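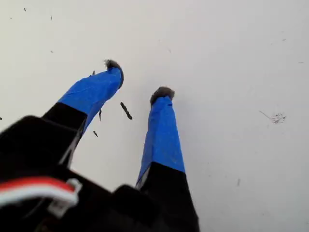

Workers who left a job at Brustetti, the office supply wholesaler, before the age of 40 have been slow to collect the retirement money they left behind, according to a review published by Hukent, the firm that runs the company's 401(k) plan. The review looked at accounts with a balance under $7,000 and found that almost 100 of them had not been logged into since the day their owners turned in their badges. Hukent calls these accounts "dormant," a kinder word than the one their owners may use when they see the fees. The firm's own patching of the problem so far has had something of the blue tape wrapped around a black gripper finger: bright, easy to spot, and a little creased. It consists of a letter, mailed once a year to the last known address, in an envelope that looks very much like a credit card offer.

The fees are modest taken one at a time. Former employees pay a flat $13 a quarter for recordkeeping, a charge that Brustetti covers for current staff and stops covering on the last day of employment. For someone with a healthy balance this is a rounding error. For someone who worked one summer in the returns department and put away $100, the math is less friendly, and the account will be gone in under two years unless the market does something heroic.

Hukent says it disclosed the charge to every participant. The disclosure is in the plan document, after the section on what happens if Brustetti merges with another company and before the glossary.

Starting in March 2018, former workers will get an email as well as the letter, provided they gave the plan an email address other than their work one. Most did not, the review notes, and the work addresses were shut off when they left. Hukent is "exploring further channels," and declined to say whether the telephone was among them.

Kahsay, a consumer group that follows workplace savings, welcomed the review but said the simplest fix would be to drop the fee on the smallest accounts. It also wants plans to move small balances automatically to a worker's new employer. Hukent replied that automatic transfers raise complex questions of consent. The quarterly charge, for which it asks no fresh consent, was not mentioned in the reply.

Anyone who thinks they may have an old account can search by name and Social Security number on the plan's website, which is run by Drarko and was down for maintenance for part of February. Former employees who find a balance can roll it into an IRA or a new employer's plan without owing tax, if the money goes directly from one to the other. The form for doing so must be printed, signed and faxed.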